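Gondesitz Robotics Support: Case Record
Product: Vaher motion planning stack, simulation build
Component: bimanual task sequencer, contact handling
Customer site: Beneck
Reported by: Aileen Macaraeg
Assigned to: Žydrūnas Siliņa
Severity: Medium
Opened: Saturday, June 9, 2018
Status: Closed, fix delivered

Summary of the report

The customer runs a two-arm drawer task in simulation. The left arm is to open the drawer and hold it while the right arm brings a small object to the opening and releases it. In 4 of 25 trials the sequencer stopped in the state HOLD_AND_APPROACH and did not proceed to RELEASE. No fault was raised by the joint controllers. The run ended each time on the general task timeout, and the log contained only the following entry:

sequencer: guard release_clear not satisfied, retry limit reached

The customer asked whether the timeout should be increased. Support advised against this change until the guard had been examined.

Initial checks

The configuration files supplied with the case were compared with the defaults for the Vaher release in use. One difference was found. The customer had raised the contact margin for the right hand in January, during unrelated work on a stacking task, and the higher value had been carried into the drawer project. Restoring the default reduced the number of stalled trials to three. The margin was therefore recorded as a contributing factor, and the investigation continued.

The random seeds for the stalled trials were requested and received. All of them reproduced on the support workstation. Replay was carried out with the rendering client attached and the planner log set to verbose. 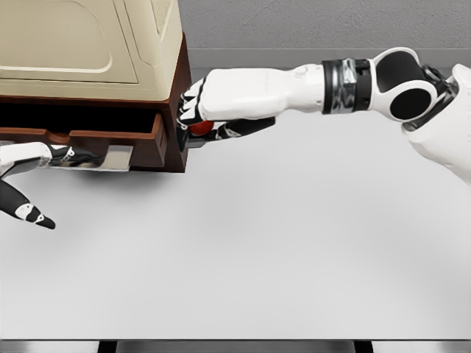 The release_clear guard evaluates two conditions: the distance between the held object and the target region, and the absence of contact between the releasing hand and any body not listed as a permitted contact. The second condition was the one that failed during replay. With the drawer only slightly open and the left hand at the handle, the right hand is up against the front of the cabinet while the red object is still held between the fingers and thumb. The guard treats the cabinet body as a prohibited contact and returns false. The sequencer then requests a new approach, the planner returns nearly the same pose, and the cycle repeats until the retry limit is reached.

Analysis

Two separate defects were identified.

First, the transition from OPEN to HOLD_AND_APPROACH is triggered by handle contact together with any positive drawer displacement. The configured minimum opening is read from the task file but is not passed to the transition test. The right arm can therefore begin its approach before the opening is large enough to receive the object.

Second, the approach planner uses a copy of the scene taken at the start of the OPEN state. The drawer joint is not refreshed before the right arm plan is computed. Retries use the same copy, which explains why repeated planning did not produce a different result.

Increasing the timeout would have had no effect on either defect.

Interim workaround

The customer was given the following instructions:

Set refresh_scene_on_retry to true in the sequencer file.
Insert a WAIT_JOINT step after OPEN, using the drawer joint and the required minimum opening.
Restore the right hand contact margin to its default value.
Leave the task timeout unchanged.

Ms. Macaraeg confirmed that the workaround had been applied and that the stalled seeds completed. She noted that cycle time had increased because of the added wait. This is expected.

Resolution

A corrected sequencer was prepared by Mr. Siliņa and delivered on the Drarklow maintenance branch. The minimum opening is now part of the transition test, and the scene copy is renewed before every approach plan. The guard message has been extended to name the body that caused the failure. The WAIT_JOINT step may be removed once the new build is installed.

The customer repeated the full set of trials with the corrected build and reported no stalls. A request to make the contact margin a per-task setting was entered separately as a feature request and is not covered by this case.

Case closed with the agreement of the customer.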